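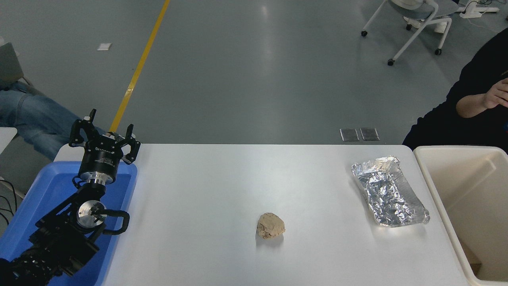 Work table, top in white

Welley Work Table
by Gromau

Finish: White / Oat / Slate
Size: Small / Standard / Long
Legs sold separately (see below, and please do see below)

The Welley is a flat surface at a sensible height. We have sold tables long enough to know how rarely both of those happen at once. You can write on it, sew on it, spread out a tax return on it, or put a laptop on it and look out the window. It has no drawer. A drawer on a work table fills up with dead pens in its first month and then you can't cross your legs.

Capucine Carré drew the Welley for her own studio after she got tired of a trestle that walked across the floor whenever she used an eraser. Her first version was too heavy for two people to get up the stairs. The one we sell is lighter, and has been up those same stairs.

The top
The Standard top is 42 mm thick, which looks like too much in a drawing and about right in a room. Edges are rounded over on the user's side and left square at the back so the table sits flush to a wall. If you turn it around by mistake it still works, but your forearms will let you know.

White is matte. It shows coffee rings, and so does every other white table, whatever the page says. A damp cloth and a little dish soap will deal with most things if you get there the same day. Permanent marker is called that for a reason. Oat hides crumbs. Slate hides nothing at all, dust least of all, but people buy it anyway and write us happy letters.

The legs
Two sets fit the Welley. Both use the same bolts and the same holes, so you can change your mind later.

Ferrand legs are fixed, one at each corner, with screw-in feet for floors that aren't level. Most floors aren't level.

Waltura legs come as a pair of frames with 3 height settings. You choose a height with the table upside down, then turn it over. It is not a standing desk, and there is no motor or button. The Waltura is for people who would like to get the height right once and then stop thinking about it.

The top doesn't come with legs in the box. We say so here, in the cart and again in the order email, and we still get calls.

Putting it together
Allow half an hour, or a whole evening if you're doing it with someone you love. You need a second pair of hands to turn the table over and nothing else - the hex key is in the box, taped to the underside of the cardboard lid, where it is thrown away with impressive regularity. Spares are free. Write to us and we'll mail one.

Tighten all the bolts by hand first, stand the table up, then tighten them properly. Check them again after a few weeks.

Good to know
Maximum load, spread evenly: 200 lb
Maximum load, one adult standing in the middle to change a light bulb: please use a ladder
Indoor use only
Hot pans need a trivet
Clamps are fine with a scrap of wood under the jaw
Cable hole: none as standard, can be added to Long tops before shipping

Delivery and returns
Tops ship flat in one box, legs in another. The boxes sometimes travel separately and sometimes arrive on different days. Wait until you have both before calling us, unless it has been over 7 working days, in which case do call.

You can return an unused top in its original box. We know you've cut the box up. Keep it until you're sure, or at least until you've eaten one meal at the table.

Questions people send us

Can I use it as a dining table?
Yes. The Long seats six, provided they get along. We call it a work table mainly to keep it out of the dining section, where everything costs more.

Will the white match my white shelves?
Probably not. There are a great many whites. Order a sample and look at it in the evening with the lamps on.

Is the Small too small?
Measure the mess on your current table. If it fits inside the Small, buy the Standard.

Do you still make the round one?
No. It was discontinued in April, and the last few went to staff.

Page updated July 24, 2019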